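Four Days in Namley

2024-07-15

I went to Namley for the synagogue. I should say that first, as most people who go there go for the river, and the woman at the bus station assumed I had lost my way when I asked for Pearce Street and not the boat landing.

My grandmother's cousin grew up in the town and left when she was nine. She talked about three things: the bakery, the cold in the women's gallery, and a tailor on the corner who let her sort buttons. I had her address on the back of an envelope and no real plan beyond walking to it. I had booked two guided walks in advance, one of the old quarter and one of the cemetery. The rest of the time I left open.

Getting there

The train goes as far as Flivel. From there you take a bus that leaves when the train has come in, or a little after. The ride follows the valley and takes most of an hour. Sit on the left side if you can. The driver sells tickets but doesn't like large bills, and I held up the line while I dug around for coins.

I stayed in a rented room two streets from the market square. It had a bed, a table, a shared kitchen and a window that opened onto somebody's plum tree. I would stay there again. There is one hotel in the center and it was full with a wedding.

The old quarter walk

Our guide was Leanne Whitlock, who taught history at the secondary school until she retired. She walks fast and talks over her shoulder, so stay near the front. We met at the fountain and went down Pearce Street first, which was the main shopping street for Jewish families before the war. Almost none of the buildings have signs or plaques. Leanne carries a folder of old photographs in plastic sleeves, and at each stop she holds one up so you can match the windows.

The tailor's shop is a phone repair place now. The doorway is the same. There is a slanted groove in the stone on the right side where a mezuzah was, and it has been painted over so many times that it is more of a dent. I put my thumb in it. A man came out with a bag of phone chargers and waited politely for me to move.

The bakery was harder. The cousin always said it was "across from the pump," but there were two pumps, and Leanne thinks the one I wanted was taken out when the road was widened. She marked both spots on my map. I bought a roll at the supermarket and ate it at the first one.

The synagogue itself is behind a row of garages. It was a grain store for a long time and then stood locked. The roof has been repaired, and the inside has been cleaned but not restored. You can see blue paint high up on the east wall, and a line of Hebrew lettering that stops halfway where the plaster fell. The women's gallery is closed to visitors because of the floor. I stood under it for a while. Even in July it was cool in there, so I believe her about the winters.

The cemetery

The second walk was on the next morning and only four people came. You need a car or a ride, and Leanne took us in hers in two trips. The cemetery is on a hill above the Nuken brook, past the last farm. The gate is locked and the key is kept at the farmhouse. If you go on your own, knock and wait, and close the gate behind you for the sheep.

I had been told there were 2000 graves. Leanne says that number comes from the burial register and that far fewer stones are standing. The oldest section is under trees, and the stones there lean into each other and have sunk to the shoulders. The newer section is easier to read. A lot of the families used the same mason, and once you have learned his lions and his way of carving a pitcher you start to spot them from a distance.

One of the four of us was Chenxi Dai, a librarian who has been photographing the inscriptions and typing them into a list. She reads the letters better than I do, and I grew up with them. She works early in the day when the sun comes in from the side, and she brings a soft brush and plain water and nothing else. No chalk, no flour, no shaving cream, all of which people have used and all of which do damage. She had finished close to half of the newer section when we met.

She found me a stone with the family name on it. It may be a great-uncle or it may be no relation at all, as the name was common in the valley. The dates would fit. I left a pebble and wrote down the row.

Food

I cooked most nights. The market runs in the mornings on the square and is good for cherries, soft cheese, eggs, dill and bread. There is no kosher food in town and you should bring what you need if you keep strictly. I don't, but I was happy to eat eggs and vegetables for four days. The kitchen was well stocked with pots and containers, so I made cucumber salad the way my grandmother did it, sliced thin with vinegar, sugar and too much dill, and had it with everything.
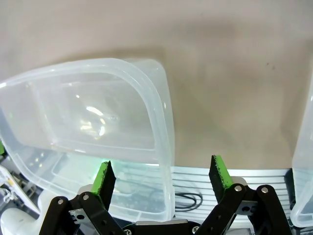 The town museum

The museum is on the top floor of the town hall and has one room on the Jewish community. It is small but someone has taken care over it. There is a school class picture with most of the names filled in, a pair of candlesticks found in an attic, and a ledger from a burial society lying open under glass. The page they have chosen lists who owed money for what. Ask at the desk for the English sheet. It isn't out with the others.

What I liked most was a map drawn from memory by a man who had emigrated and was then in his eighties. He had put in every shop on Pearce Street, with the owner's name, and next to some of them a word or two: "good," "loud," "gave credit." He has one pump on it, not two. I showed it to Leanne the next day and she said she had argued with that map for years.

A few practical things

The guided walks have to be booked by email and Leanne answers within a day or two. She doesn't charge but she takes donations for the roof. Wear real shoes for the cemetery — the grass is long and hides a lot of fallen stone. There were ticks.

The synagogue opens for visitors on two afternoons a week in summer and by request the rest of the year. The last big push on the building was the east wall, and the next is the gallery floor. They hope to start in March if the grant comes through.

If your family came from the valley, write to the museum before you travel and send the names in every spelling you have. I only sent one spelling, and on my last afternoon the woman at the desk found two more cards in the drawer under another. I copied them out and nearly missed the bus. One of them gives an occupation, button seller, and an address four doors down from the tailor.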